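Survey: Weekly attendance in Rulholm holds steady as congregations shrink in number

4 October 2022

RULHOLM -- The share of residents who attend a religious service at least once a week has barely moved since the last local survey, according to a report released by the research firm Drallitix. The number of congregations serving them, however, has gone down.

The report, titled "Where Rulholm Worships," covers churches, mosques, synagogues, temples and home-based groups in the city and in the neighboring town of Olmedo. It found that 49 percent of adults who describe themselves as religious attend a service every week. Others said they go mainly for holidays, weddings and funerals.

Drallitix sent its questionnaire to 200 congregations in February. Those that did not reply by mail were called by phone. The firm also interviewed adults in both communities, in English and Spanish, and asked about prayer at home, fasting, charitable giving and religious education for children.

Small congregations made up a large part of the replies. Many reported fewer than 100 regular members, and several said they share a building with another group, often one of a different denomination. In Olmedo, two Protestant churches merged after their pastors retired in the same year, and the older of the two buildings was sold.

Mosques were more likely than churches to say they needed more room, the report says. Friday prayers were the most crowded services in both communities, and parking was the most common complaint. Catholic parishes reported that Spanish-language Masses now draw larger crowds than those in English, though total Mass attendance was slightly lower than before.

The survey also looked at people with no religious affiliation. Most of them said they were raised in a faith and left it before the age of 30. Still, a sizable group said they pray sometimes, and many of those with school-age children said they would be open to sending them to a religious summer program.

The report warns against reading too much into changes from one survey to the next. The margin of error for the interviews is plus or minus 2 percentage points for Rulholm and larger for Olmedo, where fewer people were interviewed. Groups that meet in private homes are hard to find and were probably undercounted, the authors write.

Online services, which spread quickly during the pandemic, remain common. Most congregations that began streaming have kept doing so, but few count viewers in their attendance figures. The report treats them separately -- a choice that some clergy questioned when a draft was sent around.

The survey was paid for by the Hinumis Foundation, which supports research on community life. The foundation had no part in writing the questions, the report says. The full tables, broken down by faith and neighborhood, are to be posted on the Drallitix website, and printed copies will be kept at the main library in Rulholm and at the town hall in Olmedo.

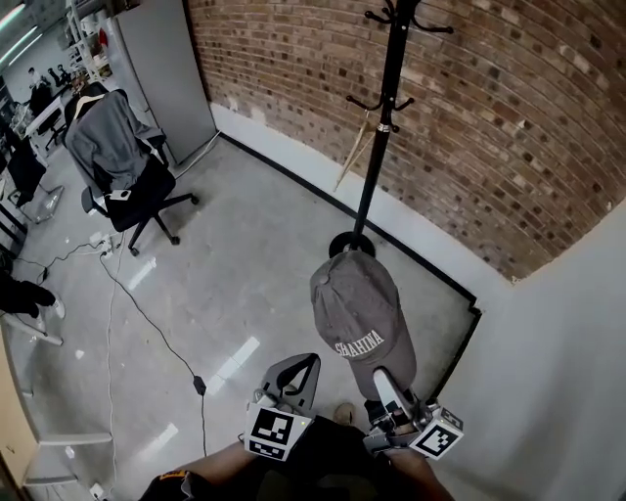
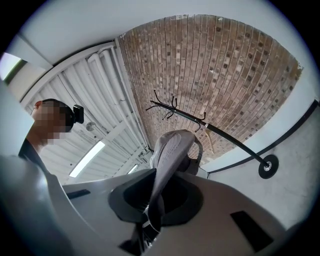 A gray baseball cap with white lettering, first photo, and a black coat rack near a brick wall, second photo.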